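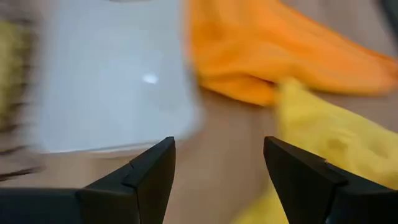
黒い爪先、奥にベージュの面

前回の続きで、無垢板の天板の幅方向の伸縮について。コメント欄で「オイルを塗れば動かなくなるのでは」という質問が出ていたので、先にそこから片づける。

塗膜は水分の出入りを遅くするが、止めはしない。浸透性のオイルは遅らせる効果も小さい。うちで使っているMombergの床用オイルは木口で吸い込みがよく、三回塗っても梅雨どきの重量変化は無塗装の端材とほとんど見分けがつかなかった。ウレタンを厚く塗った端材は立ち上がりが遅れ、最終的に落ち着く値は同じだった。平衡含水率は周囲の温度と相対湿度で決まる量なので、当然の結果ではある。塗装の効用は、短い周期の湿度変化をならすことと、汚れを防ぐことにある。季節の周期に対してはあまり期待しないほうがよい。

計算の話に移る。対象は自宅の作業机で、ナラの板目を六枚はぎ合わせたもの。幅は95cm。含水率計はGrumumの押し当て式で、八月の終わりに測った値が11%だった。この計器は樹種の補正を自分で設定する方式で、初期値は針葉樹になっている。広葉樹をそのまま測ると高めに出る。二度ほどこれで悩んだ。測定面の裏に金属があると値が跳ねるため、脚の金具から離れた位置を選び、同じ場所に鉛筆で印をつけて毎回そこを測っている。

収縮率は、含水率が1ポイント変わるごとに接線方向で0.36%、半径方向で0.18%を使う。手元の表の値で、文献によって多少の違いがある。含水率が2ポイント下がったとすると、板目では

950mm × 0.0036 × 2 = 6.84mm

柾目なら半分の3.42mmになる。繊維方向は二桁近く小さいので無視する。

実際の板は木取りが混ざる。はぎ板の場合、一枚ごとに木口の年輪を見て、幅方向に対する年輪の角度を読み、接線と半径の係数のあいだで按分すればよい。六枚ぶんやってみたところ、二枚は端のほうが追柾になっていて、全体の見積もりは上の板目の数字よりやや小さくなった。板の中央と端で角度が違うものは、一枚をさらに三つに区切って読んだ。ここまで細かくやっても含水率計の誤差のほうが大きいから、実用上は「板目とみなして余裕を取る」で足りる。

問題は、この数ミリをどこで逃がすかである。 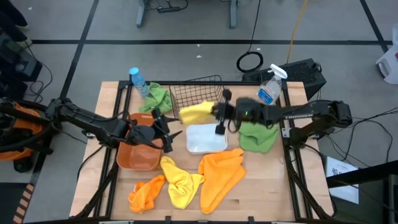

ドットソープにて、2018年10月21日

天板の四周に別材の枠を回す場合、縁の材が木であれ金属であれ、幅方向に動かない部材と動く部材が隣り合うことになる。写真のように木の天板のまわりにアルミのレールが来る形でも、考える順序は変わらない。天板が無垢なのか合板なのかを最初に確かめる。合板や集成した芯材に突板を貼ったものなら、幅方向の動きは無垢の一割に届かないことが多く、隙間の心配はほぼ要らない。無垢であれば、隙間をどちら側に何ミリ取るかを決めてから枠の寸法を出す。

アルミの線膨張係数は23×10のマイナス6乗毎度。長さ950mmのアルミ材が20度の温度差を受けても0.44mmで、木の含水率による動きと比べれば一桁小さい。木の熱膨張は繊維に直交する方向でアルミと同程度かそれ以上の値が載っている表もあるが、温度が上がると同時に乾いて縮むので、室内で別々に観察する機会はまずない。机の設計では温度の項を捨てて湿度の項だけ残す。

固定の方法は、自分が試した範囲では次の順で扱いやすい。

コマ止め。幕板の内側に溝を突き、L字の木片を差して天板側だけをねじ留めする。溝の中で木片が滑る。溝の奥行きに余裕を見ておかないと、乾季に組んだものが雨季に突き当たる。組んだときの含水率を幕板の裏に書いておくと後で助かる。

長穴の金物。幅方向に長い穴をあけた座金を使う。ねじは締め込みすぎると摩擦で止まってしまう。Gallegosで売っている長穴金物は穴の縁にバリが残っていたので、やすりを当ててから使った。皿頭のねじを入れると穴の縁に食い込んで動かなくなる。なべ頭と平座金の組み合わせにすること。

吸い付き桟。天板の裏に蟻溝を突き、桟を叩き込む。反り止めとしては三つのうちで最も効く。接着は中央の一点だけにするか、まったくしない。全長に接着剤を入れると、天板は桟のところで割れるか、はぎ目が開く。古い机の裏を見ると、後の修理で接着剤を流し込まれて割れた例がときどきある。

どの方法でも、基準にする位置を一か所だけ決めて固定し、残りを滑らせる。中央を基準にすれば左右に3.42mmずつ振り分けられる。これは先ほどの柾目の値と同じだが、6.84の半分なので偶然の一致ではない。係数が二倍違うからそうなるだけで、混同しないように書いておく。壁につける机なら奥を基準にして、手前へ全量を逃がすほうが見た目に差が出ない。うちの作業机は壁づけなので後者にした。

反りについても少し。幅方向の伸縮は両面の含水率がそろっていれば平面のまま起きる。片面だけ乾くと、乾いた側が縮んでそちらが凹む。天板の表だけ塗って裏を無塗装にした机が冬に動くのはこのためで、裏にも同じ回数塗るのがよい。冒頭で塗装は季節の変化を止めないと書いたが、表裏の速度をそろえるという意味では効く。床暖房の部屋では裏側が先に乾く。

Veerle Geertsさんから以前メールで、はぎ合わせの木表と木裏を交互に並べるかどうかを訊かれていて、返事をここに書くことにしていた。交互にすると一枚ずつの反りが打ち消し合い、全体は平らに近いが、表面が細かく波打つ。そろえると全体が一つの弧になる。桟で押さえられるなら、弧のほうが力のかかり方が単純で押さえやすい。自分の机はそろえた。桟のない薄い棚板では交互にしている。どちらが正しいという性質の問題ではないと思う。Veerleさんの板は幅が狭いそうなので、交互で波が気になることは少ないはず。

記録の取り方。ノートは通し番号で管理していて、作業机の頁は3561番になる。列は日付、室温、相対湿度、含水率、幅の五つ。幅は鋼製の直尺では読みきれないので、天板の裏の両端に真鍮の釘を打ち、釘の間の距離をビームコンパスに写してからノギスで読む。釘の頭に打ったポンチの跡が基準点になる。測るたびに同じ方向から当てること。逆から当てると0.1mm単位でずれる。

相対湿度計は安いものを二台並べて置いている。差が開いてきたら塩の飽和水溶液で校正する。食塩と少量の水を小皿に入れて密閉容器に一晩置くと、容器内は75%に落ち着く。水が多すぎて塩が全部溶けると値がずれる。塩の粒が残った、湿った砂のような状態がよい。

前回の記事で収縮率の単位を「%」とだけ書いていた箇所は「%/%」に直した。次は暖房を入れてから測り直した値を載せる。脚の金具を付け替える予定があるので、釘の位置だけは先に写しておく。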